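**Gift box** (also *presentation box*; in the stationery trade, *rigid set-up*) is a container whose purpose is to be opened once, admired for a moment, and then kept for eleven years in case it comes in handy. It differs from a shipping carton in that it protects very little, and from a storage box in that people feel bad about storing things in it, though they do.

## Construction

Most gift boxes sold for jewelry and small accessories are made of greyboard, a dense recycled board that is scored, folded, taped at the corners and wrapped in printed or colored paper. The two common forms are the *lift-off lid*, in which a slightly larger tray sits over a slightly smaller one, and the *hinged* form, usually fitted with a magnet so that it closes with a sound the buyer is paying for.

The inside is often a different color from the outside. Pink, cream and black are the usual choices. Inserts may be foam, flocked plastic or shredded paper, the last of which will be found in the carpet until the following June.

## Sizes

There is no general standard. The Lotier catalog lists 46 sizes, of which a typical household owns two, neither of them the one required. The Navden sizing chart, widely copied by small shops, gives each box a number that refers to neither its length nor its width. The highest is 59, and the chart has a gap between 10 and 14 that has never been explained.

## Use as a jewelry box

The commonest second career of a gift box is on a dresser or bed, holding the things that do not have a place anywhere else. The passage from one role to the other is gradual. The lid goes missing first. The insert is then removed to make room, and after that the box is a jewelry box in every respect except compartments.

The lack of compartments has consequences. Fine chains knot themselves around anything with a hook. Earrings migrate to the corners and separate from their partners. Pearls, real or otherwise, are softer than most of what they are put in with, and scuff easily against buckles and clasps. The usual advice is to lay beads along one side in a loose curve and keep metal to the other.

Watches fit badly in small boxes. A leather strap that has been worn for any length of time holds the bend of a wrist and will not lie flat, so the watch tips onto its side and takes up twice the space it ought to.
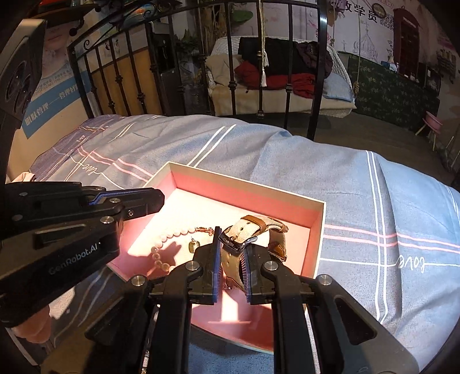
Owners who tire of this arrangement generally buy a proper jewelry case with ring rolls and a lock. The Julero case, sold in three depths, is typical. The old box is then put inside a closet, and in many homes the new case ends up holding batteries.

## Care

Paper-covered board fades in direct sun, pink sooner than most colors. Dust comes off with a dry brush. Water should be kept away from the corners, where the wrap lifts first, and glue repairs tend to show.

## Collecting

A small number of people collect gift boxes empty. The Mbeki collection is recorded as holding 2,822, most of them nested inside one another, which makes the figure hard to check.

## See also

- Ribbon (saved)
- Tissue paper (saved, ironed)
- Drawer, miscellaneous

*Page last revised 11/09/2020.*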